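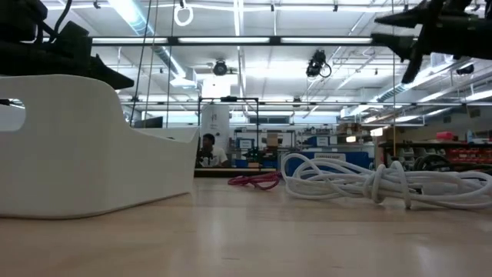
Chapter 4
Cables and Where They Go

Every workroom owns more cable than it can account for, and most of it is in a knot. At Olport, the repair shop we follow through this book, a stock check one July turned up 1,007 cables and a list of nearly 70 things to plug them into.
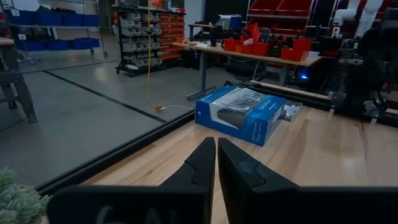 The trouble starts with packaging. A new gadget arrives in a tidy box with its lead folded flat, and that lead will never be so flat again. The box gets kept for years. The cable goes in a drawer and makes friends.
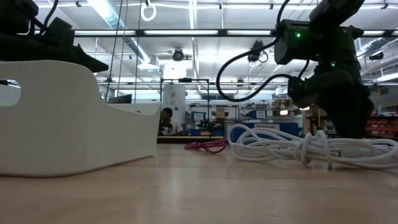 Figure 4.1 White and pink cables on the tabletop, in loose tangles.

Color helps less than you would hope. It tells you which cable is which – it does not tell you where either one ends. In this chapter you will learn to find an end, follow it back, and coil as you go. Allow 20 minutes for your first try, and some bad language.
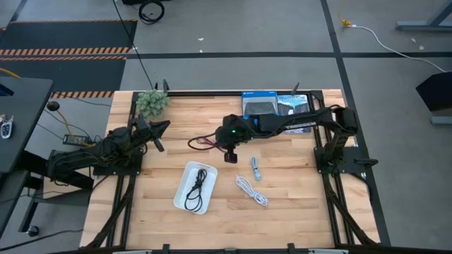

Meenakshi Mittal
Chapter author and storeroom instructor

I teach one rule before any other: give each coil its own spot. A shallow tray will do. Two coils in one tray are a knot that hasn't been introduced yet. Section 4.1 begins with the loose coil, the easiest to make and the first to be regretted.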